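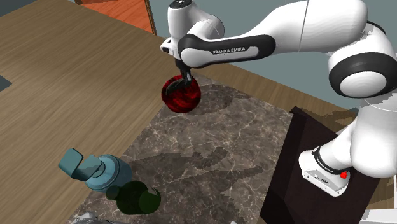
How to Make Rolled Butter Cookies That Keep Their Shape

I have ruined a lot of cookies in my life. Stars that came out looking like starfish, hearts that came out looking like potatoes, a whole tray of bunnies whose ears melted into their backs. My neighbor Leonora Quiambao finally took pity on me one February and let me stand in her kitchen while she made 80 of them for a baby shower, and I went home with flour in my shoes and pages of notes. This is my version of what she does, with a few changes for my cranky oven.

You'll need time more than skill. The dough has to sit in the fridge for at least two hours, and overnight is better.

What goes in

2 sticks unsalted butter, soft but still cool
1 cup white sugar
1 large egg
2 teaspoons vanilla
3 cups all-purpose flour, plus more for rolling
1/2 teaspoon salt

Yes, I left out the baking powder. Most recipes have it, and it gives you a puffier cookie, which is lovely if you're making rounds. It's also what blurs all the little corners. If you miss the lift, put in a quarter teaspoon and no more.

Mixing

Take the butter out of the fridge a while before you start. How long depends on your kitchen. Mine is freezing in winter and I've waited more than an hour. You want to be able to press a dent in it with your thumb, but the stick should still hold its edges. If it looks shiny or slumps over, put it back for ten minutes.

Beat the butter and sugar together just until they're smooth. I used to beat the daylights out of it because every cake recipe says "light and fluffy," and that was my whole potato-heart problem right there! All that air puffs up in the oven and then the cookie spreads. One minute on medium is plenty. If you're using a wooden spoon, stop when you can't see any streaks.

Add the egg and vanilla, and mix. It may look curdled. Keep going.

Whisk the salt into the flour and add it in two goes, on the lowest speed. Stop when the dough pulls away from the bowl and there's no dry flour left at the bottom (there is always dry flour left at the bottom, so scrape down there with a spatula). It should feel like clay. If it crumbles when you squeeze it, work in a teaspoon of milk. If it sticks to your fingers, add flour a tablespoon at a time.

Rolling first, chilling second

Leonora rolls her dough before it goes in the fridge. I'd always chilled mine in a big lump and then fought with it the next day, leaning on the rolling pin with my full weight and swearing.

So: cut the dough in half. Put one half between two sheets of parchment and roll it out to a quarter inch. It's soft, so it takes hardly any effort. Go from the middle outward and give the parchment a turn every few strokes. Every now and then peel off the top sheet and lay it back down, or you'll get wrinkles pressed into the dough.

For the thickness I use two flat sticks from the hardware store, one on either side, and let the ends of the pin ride on them. You can buy rings that slip over the pin too. Dayana Giraldo, who got me into decorating in the first place, does it by eye and gets it right every time, and I try not to hold it against her.

Slide the whole thing, parchment and all, onto a baking sheet. Do the other half and stack it on top. Into the fridge it goes.

Cutting

Take out one sheet at a time. Peel off the top parchment, lay it back on loosely, flip the dough over, and peel off what's now the top. That loosens both sides.

Dip your cutter in flour, tap it, and press straight down. Don't twist. Start at the edges and work in, fitting the shapes as close together as you can. I get about 36 medium hearts from a batch, fewer if I'm being sloppy.

Lift the scraps away from the shapes first and then move the shapes with a thin spatula. With fussy ones like snowflakes I don't move them at all – I just pull the scraps out from between them and bake on the same parchment.

Scraps can be pressed together and rolled again once, maybe twice. They need to be chilled again as well. After that they get tough, and I bake them as they are and eat them standing up.

The second chill

Please don't skip this one. Put the tray of cut cookies in the freezer for 12 minutes while the oven heats to 350. They should feel stiff when you pick one up.

Baking

One tray at a time, middle rack. Start looking at nine minutes. They're ready when the edges have lost their wet look and there's the faintest bit of gold underneath. The tops should still be pale. Small shapes can be done in eight, big ones might want 11.

Leave them on the tray for five minutes, then move them to a rack. They need to be completely cool before any icing goes near them. Warm cookies will turn your icing to soup.

A few things people have asked me

Can I freeze the dough? Yes, rolled flat and wrapped well. It keeps for two months. Let it thaw in the fridge.

Can I use salted butter? Sure, just leave out the salt.

Mine still spread! Check your oven with a cheap thermometer. Mine runs 20 degrees low, so the butter was melting before the cookies had a chance to set. And let your trays cool down between batches, or rinse the backs under cold water and dry them.

Can I make them chocolate? Swap half a cup of the flour for cocoa. You can't go by color anymore, so touch one lightly in the middle and see if it feels set.

Un-iced cookies are good for a week in a tin with parchment between the layers. I'll do a separate page on the icing when I've typed up the rest of my notes.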